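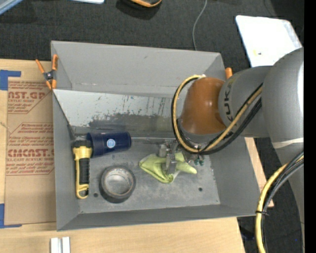
What is being corrected in the Motwood bin-picking cell?
A fault in the grip-confirmation logic that let the arm move to the drop position with no item in the gripper, or with an item held too loosely to travel safely.

UKLEY, November 25, 2022 – Morkico today issued a mandatory software correction and a revised inspection procedure for all Motwood bin-picking cells running release 5. The notice applies to cells configured for mixed items. Cells configured for a single part type are not affected.

The fault was first reported in March by Lengyel, which operates Motwood cells at its returns sorting site. During a night shift, an arm lifted a folded textile item, lost it above the bin wall and continued its programmed path. The item fell inside the guarded area. There was no injury and no damage to the cell. The controller recorded the pick as complete.

Morkico reproduced the fault at its Ukley test bench with a set of 970 picks drawn from soft, rigid and hollow items placed together in one gray bin. Soft items such as cloths produced most of the false confirmations. Rigid items, including flashlights and rolls of tape, were confirmed correctly unless they were lying against a bin wall or a sloped insert.

The cause was traced to the way release 5 reads finger position. The controller treats a grip as valid when the fingers stop short of their fully closed position. When a finger presses a thin or crumpled fabric against the bin floor, contact with the floor can also stop the fingers early. The controller then sees a valid grip, raises the arm and does not check again until the drop position. A fold of cloth caught at one edge gives the same reading as a full grip.

A second, related condition was found during the same work. Repeated floor contact increases the load on the wrist joint. The torque limit in release 5 is high enough that this contact does not trigger a stop. On cells with externally routed cables, the extra wrist correction that follows can pull the cable loop tight. Morkico found wear on the cable jacket of 2 test arms. No conductor was exposed on either arm.

The correction makes the following changes:

Grip is confirmed a second time after the arm has lifted clear of the bin floor. If finger position has changed between the two readings, the arm returns to the bin and the pick is logged as failed.

The wrist torque limit is lowered during the final part of the downward move. Exceeding it produces a controlled stop that must be cleared by an operator.

Travel speed over the bin wall is reduced for any item classed as soft.

Operators are required to install the correction before the next production shift. Until it is installed, mixed-item cells must run at reduced speed with the guard doors closed, and soft items must be removed from the infeed. Bypassing the door interlock to recover a dropped item is prohibited in all modes.

The inspection procedure adds a cable check every 2,000 picks. Technicians should examine the loop at the wrist joint and the bundle below it, confirm that ties are in place, and look for flattening or cuts in the jacket. Bins should be checked at the same interval for movement against their clamps – a shifted bin changes the floor height seen by the controller and can bring the fault back in a milder form.

Cycle time on mixed items will increase with the correction installed. Morkico does not plan to restore the earlier travel speed in release 5.

The software package and inspection sheet are available to registered operators through the Motwood service portal. Operators without portal access should contact the Morkico service desk in Ukley.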